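**Flundis desk top, pale wood finish, bought in March**

I've owned the Flundis for long enough to have opinions, which with a desk top is longer than you'd think. For the first week all you can say is that it's flat. It is flat. I put a ruler across it in several directions and felt foolish each time.

It comes from Delmont as a slab in a cardboard box, no legs, and the box is heavier than the delivery man's expression suggested it would be. Legs are sold separately, as are the screws for the legs, a business model I expect them to extend to the cardboard. I used trestles I already had. Order number ended in 3209, if anyone from Delmont is reading and would like to send me the missing corner protector.

The surface is the reason to buy it. The grain is fine and pale, with a bit of pink in the brown if you look for it, and it wanders in a way that doesn't immediately give away where it starts repeating. The sheen is satin. Under a desk lamp you get a soft whitish patch that follows you about the room, and if you work with paper you'll want to move the lamp further back than feels natural. The colour also drifts depending on the light — warm beige at breakfast, something nearer grey by four o'clock — so don't try to match a shelf to it. I tried to match a shelf to it.

Durability so far: 28 days of mugs, two of them without coasters, and a screwdriver dropped from chest height. The mugs left nothing. The screwdriver left a small dent near the back, where I have put a plant.

What I don't like is the cable arrangement, in that there isn't one. No grommet, no tray, no slot. Anything plugged in has to travel over the top like a tourist. My neighbour Jarrah Lowther has the Olatunji, which has a neat hole at the back and a wobble, and we have agreed to envy each other quietly.

The care leaflet runs to 13 languages and says "wipe" in all of them. A damp cloth does the job. Crumbs show up less than on my old white one, which may be a fault or a feature depending on who visits.

Four stars. I'd have given the fifth for a hole.

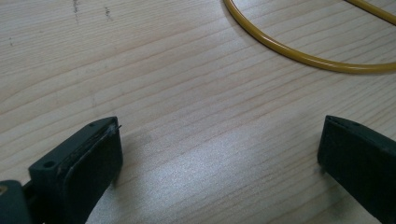
Can you drill your own cable hole in the Flundis?

The leaflet doesn't mention drilling at all, so you'd be doing it at your own risk, and a clip-on tray underneath is the safer bet.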